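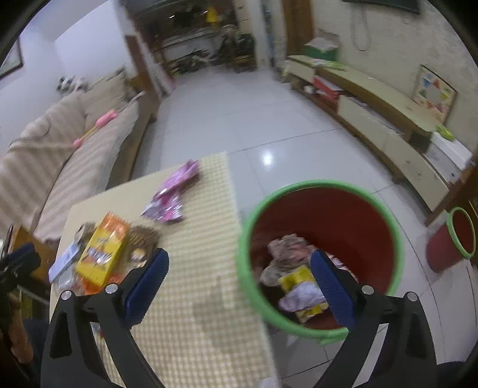
Release No. 34

Trelix to release Clulix for PC on 9 September 2022

BROLVILLE. Trelix, the independent studio behind the puzzle platformer Marchuk, will release its second game, Clulix, for Windows PC on digital storefronts. The price is $18. A free demo with the first two chapters has been up since February and will stay available after launch.

Clulix is a side-scrolling adventure set in a flooded railroad network. Players guide a signal repairer from station to station, draining tunnels, rerouting trains and restoring power to the line. There is no combat. Most puzzles are built around water levels, and a change made in one station carries over to the stations below it.

The full game has 32 stations and two endings. Save files from the demo carry over, but players who finished the demo before the summer patch will need to replay the pump house at the end of chapter two.

"We spent a long time on the map," said Zoriana Moroz, lead designer at Trelix. "In Marchuk people got lost and quit, and we read those reviews. In Clulix you can mark any door, leave a note on it, and come back to it later."

Changes made in response to demo feedback include:

Full button remapping on keyboard and controller
A text size setting with four steps
A hint option that can be turned off for the whole game
Shorter reload times after drowning
A fix for the freight elevator getting stuck between floors

The original soundtrack will be sold separately on the same day. Owners of Marchuk will get a signal lamp skin at no cost when both games are in the same library.

Clulix supports English, Spanish, German and Ukrainian text. A Mac version is in development and does not have a release date. Trelix has no plans for a console version at this time.

Review codes are available to press and streamers on request. Please include a link to your outlet or channel and the language you need. Reviews may be published at any time.

Press contact:
Zoriana Moroz
Trelix, Suite 501, Brolville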